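Catálogo > Automatización de lavandería > Brazos dobles > Fledex Dulell

Buscar por modelo o referencia

Marzo | Texto: Mostafa Alaoui

Fledex Dulell, dos brazos para la lavandería que ya tiene usted

Las lavadoras llevan décadas presumiendo de automáticas, y en todo ese tiempo alguien ha tenido que agacharse delante de ellas. El Dulell se ocupa de la parte del agacharse. Trabaja con cesta a ras de suelo y lavadora doméstica de carga frontal, que es lo que suele haber en residencias pequeñas, guarderías y hostales, por mucho que los catálogos del ramo insistan en enseñar túneles de lavado del tamaño de un autobús. 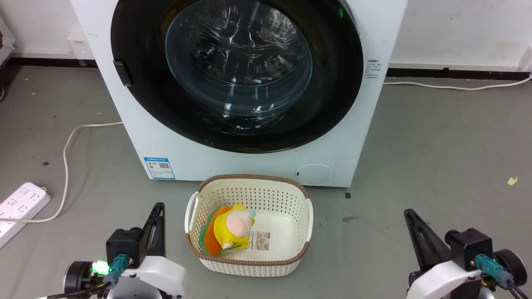 Dulell en posición de inicio: las dos pinzas abiertas, a ambos lados de la cesta.

El equipo se entrega con dos brazos, una pinza de dos dedos en cada uno y el programa de carga Prydderch. La puesta en marcha ocupa 5 días, de los cuales el primero se va casi entero en decidir dónde se deja la cesta. Parece una discusión menor hasta que se reúne en una habitación a tres turnos que siempre la han dejado en sitios distintos.

Qué cambia para la plantilla

Conviene decirlo en la página del producto y no en la letra pequeña: el Dulell no dobla, no plancha y no sabe de quién es el calcetín. Clasificar sigue siendo cosa de personas, igual que tratar manchas y contestar al teléfono cuando una familia pregunta por una rebeca. Lo que desaparece del turno es la flexión de espalda repetida, y aparece a cambio una tarea nueva, la de supervisar, que consiste en mirar al robot con cara de no tener prisa.

En la residencia Vestholm, nuestro primer cliente, el equipo completó 2,755 ciclos de carga durante la prueba. Las 12 personas de lavandería pidieron dos cosas: un botón de pausa más grande y que dejáramos de llamarlo «compañero». Ambas están incorporadas a la versión actual.

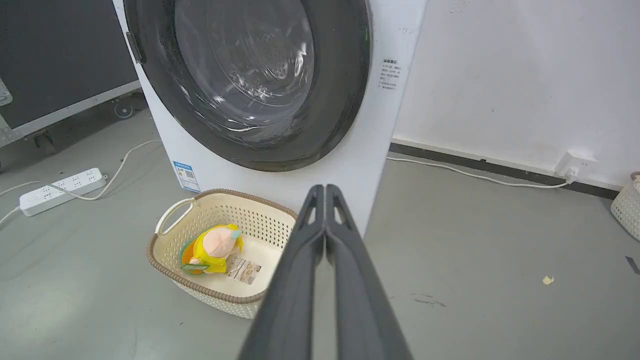
Pinza de dos dedos, con los dedos casi juntos, junto a la cesta con un peluche.

Los dedos son largos y paralelos, de acabado mate gris oscuro. Se cambian sin herramientas, a diferencia de casi todo lo demás en un cuarto de lavado. Para prendas con botones grandes o cremalleras recomendamos el juego de dedos blando, que se pide aparte.

Requisitos del local

Suelo firme y nivelado, toma de corriente propia y paso libre delante de la lavadora. La puerta debe poder abrirse del todo.

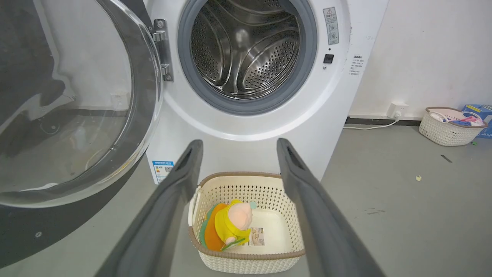

El programa Prydderch se ajusta a cada modelo de lavadora durante la instalación, y si cambia usted de máquina hay que repetir el ajuste. Lo hace un técnico nuestro en una mañana. También puede hacerlo su personal después de la formación; en Vestholm lo aprendió primero la encargada del turno de noche, que ahora corrige a nuestros técnicos con una puntualidad admirable.

Mantenimiento

Revisión de pinzas y cableado cada 3,000 ciclos. Limpieza de los dedos con paño seco al acabar el turno. El botón de pausa grande no requiere mantenimiento, aunque es con diferencia la pieza más usada.

Precio según número de lavadoras y turnos. Pida presupuesto indicando el modelo de su máquina y, si han llegado a un acuerdo, el sitio de la cesta.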